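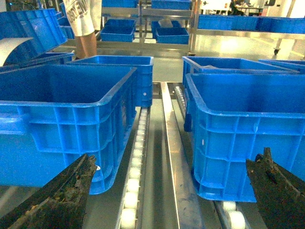

1/ The facelift photos of the Skenton wagon leaked Wednesday and I have now read 27 pages of forum argument about a bumper. I would like that evening back. I am also going to post about it for a while, so mute me if you have a life.

2/ Quick recap for the sane. The old one had two round fog lights and a grille you could describe to your mother. The new one has a light bar that runs the full width of the hood, and under that a second, thinner light bar, in case you missed the first.

3/ Camp one says it's stolen from Suvitz. Camp two says Suvitz stole it from Skenton's own concept car. Camp three has never owned either and would like everyone to know they drive a diesel.

4/ My neighbor Olanrewaju Idahosa has the current wagon. I showed him the leak over the fence. He looked at it for a long time and said "where does the plate go." I have zoomed in and I still can't tell him.

5/ The thing I care about is the back door. On mine the whole glass opens by itself, so you can throw a bag in without lifting the hatch. Best feature on the car. From the leaked rear shot I can't see a hinge line or a wiper that parks out of the way, so I'm assuming it's gone.

6/ What we get in exchange, according to the one guy who claims to have seen the order guide: 32 colors of interior lighting. I use my interior lights to find french fries.

7/ Paint list also floating around. Gray, other gray, a white that costs 1,000 extra, and something called Čierny, spelled with the little hook and everything. Matěj Štěpánek, who I used to autocross with, informs me that's just Slovak for "black." So it's black. With a hook.

8/ I'd still order it in black.

9/ Somebody asked if it's the same engine. Same engine, same gearbox, new badge on the cover. The forum has decided the new badge makes it coarser at idle, based on a video filmed through a closed window.

10/ Wheels: the spy photos show big ones with skinny sidewalls. Where I live the county fixes potholes by putting a sign next to them. I'll take the base wheels and the base shame, thanks.

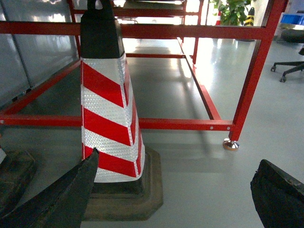 11/ OK, the replies. Yes, I know there's a Zinance promo if you order before the end of January. I did read the page. The good rate is on the short term, on the trim with the smallest seats, and you have to trade something in. They don't say what condition. Mine has a mirror held on with tape, so we'll see how brave they are.

12/ No, I'm not switching to the Suvitz. I sat in one at the dealer and the volume knob is a slider. On glass. Next to the other slider, which is temperature. I turned up the heat trying to skip a song and the salesman told me I'd get used to it, in the voice of a man who hadn't.

13/ To the person who said wagons are dead and I should just get a small truck: I looked. The bed is shorter than my wagon with the seats down and it rains in there.

14/ And to the several people who sent me the same render with the grille colored in body paint – yes, it looks better. It looks a lot better. Please stop, I was doing fine before I saw it.

15/ Update from page 28: someone found the plate. It's down on the bumper, off to one side, like it's waiting for a bus. I went over and told Olanrewaju. He's keeping his.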